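Plondale Parents Board > Toys & Clutter > Foam bath letters: keep, toss or count?

gritsandgravel
Posted in November, 9:14 pm
We bought a tub of foam letters for my kid when she turned 3. By now the set has scattered itself across the house at the usual rate. I did a sweep tonight (couch, tub, dog bed, the vent in the hall) and came up with 19. I don't think there was ever a full alphabet in there, but there were certainly more than 19. Is it worth hunting for the others, or do I accept that we are a family without a Q?

mudroom_mike
Toss them. Foam letters are a subscription to stepping on things.

lidoria_lane
Don't toss them! We put a few on a plate at breakfast and my son picks one and tells me a word that starts with it. Takes four minutes and I get to drink coffee. You don't need the whole alphabet for that, you need whatever you can find before the toast is up.

mudroom_mike
What happens when he picks the X

lidoria_lane
We eat faster.

Hunt_and_Peck
I'm with lidoria on the plate but I'd stick to capitals. The lowercase ones are a mess in foam. They're so chubby that a, e and d all turn into the same blob with a hole in it, and the m is an E or a 3 depending on where you're sitting. My daughter argued for an entire bath that hers was a 3. I have a degree and I lost.

gritsandgravel
Ours are lowercase, naturally.

tworoomsoneplunger
Disagree about capitals. Nearly everything a kid sees in a book is lowercase, so why learn the other ones first and then start over? Also, the letter that could be an E or a 3 is half the fun. Mine turns it until it's something she likes and then announces it. She's right about half the time, same as me.

Hunt_and_Peck
Fun for you. The teacher at Erurton had to un-teach my oldest a backwards 3 that he picked up from exactly this.

tworoomsoneplunger
Pretty sure every kid on earth writes a backwards 3 – I don't think you can hang that one on the bath toys.

Hunt_and_Peck
I can and I have.

mudroom_mike
Can we go back to throwing them away

oatmealgeneral
Practical question for the plate people: does the color matter? I used a blue plate and the blue letter kept getting skipped. Tried a white plate and she went right to it. Then she wanted the blue plate back because it is "the letter plate" and there was a discussion.

lidoria_lane
Ours is blue too and yes, the yellow one always goes first. I put the blue-ish ones in on purpose now, makes him look a little harder. Don't put out more than 3 or it turns into soup. Mine will stir it.

gritsandgravel
OK, trying it. Found a plate, picked out some letters, didn't overthink it. Mike, your vote has been noted and filed in the vent. Hunt_and_Peck, you get first guess on the purple-ish one.
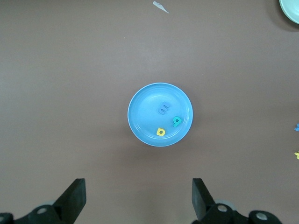

Tomorrow's breakfast round. I say m, the household is divided.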